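Ticket Nollosa 3000 : synchronisation du planning partagé, doublons de réservation
Ouvert par : Merle Quinlan
État : en attente du demandeur
Priorité : normale (je demande « haute » depuis le début)

Je rouvre. La réponse précédente disait « corrigé par la mise à jour de novembre ». Mise à jour installée sur tous les postes, et les doublons sont toujours là. Je veux bien croire à un problème de cache, mais c'est la troisième fois qu'on me parle de cache.

Les faits : une réservation de salle saisie dans Nollosa apparaît deux fois dans l'agenda Preltden, une fois à la bonne heure, une fois décalée d'une heure. Si on supprime la mauvaise, la bonne disparaît aussi au passage suivant. L'export de ce matin contient 117 lignes pour 65 réservations réelles.

La fiche de la salle est bien renseignée, et elle n'a pas été modifiée depuis sa création. 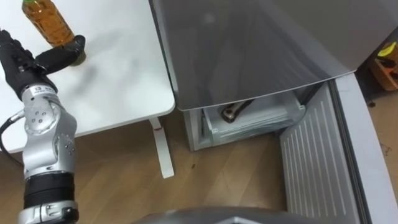
Ce que j'ai déjà essayé

1. Vider le cache. Aucun effet, comme les fois d'avant.
2. Déconnecter puis reconnecter le compte Preltden. Les doublons sont revenus à 14 h 10, au premier passage.
3. Vérifier le fuseau horaire. Il est réglé sur Paris des deux côtés. La documentation prétend qu'il « se propage automatiquement » ; j'aimerais savoir vers quoi.
4. Créer une réservation d'essai depuis un autre compte. Même doublon, même décalage.

Réponse du support (Muireann Costello), 15 h 20
Bonjour, merci pour ces précisions. Pourriez-vous désactiver le connecteur Golus, puis relancer une synchronisation complète ? Il arrive que les deux connecteurs écrivent dans le même agenda.

Merle Quinlan, 16 h 05
Golus n'est cité nulle part dans votre guide d'installation. Je l'ai trouvé activé par défaut, dans un sous-menu que je n'avais jamais ouvert. Je l'ai désactivé et relancé la synchronisation. Elle est restée bloquée à 80 % pendant un bon moment, puis s'est terminée sans message d'erreur. Pas de nouveau doublon pour l'instant. Les anciens sont toujours là et je ne compte pas les effacer à la main, vu ce qui arrive quand on en supprime un.

Je ne considère pas le ticket comme résolu. Un après-midi calme ne prouve pas grand-chose, et je n'ai toujours pas d'explication pour l'heure de décalage. La fiche s'affiche correctement côté Preltden.

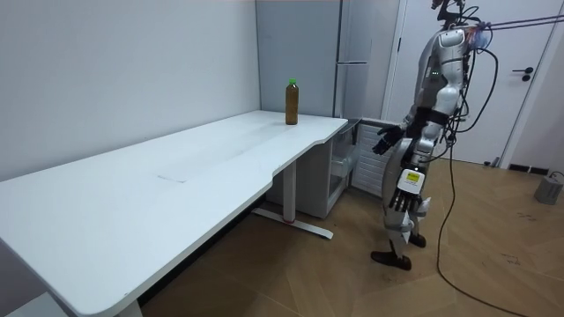 Kevin Quinlan, 16 h 40
Même problème chez nous, et désactiver Golus n'a tenu que jusqu'au lendemain : le connecteur s'était réactivé tout seul pendant la nuit. Regardez l'option « restaurer les paramètres recommandés » dans le profil administrateur, elle était cochée. Pour le décalage, je n'ai rien trouvé.

Merle Quinlan, 16 h 55
Cochée ici aussi. Je la décoche et je laisse tourner jusqu'à demain matin. En attendant, merci de ne pas clore le ticket automatiquement et de me dire comment purger les anciens doublons sans perdre les originaux.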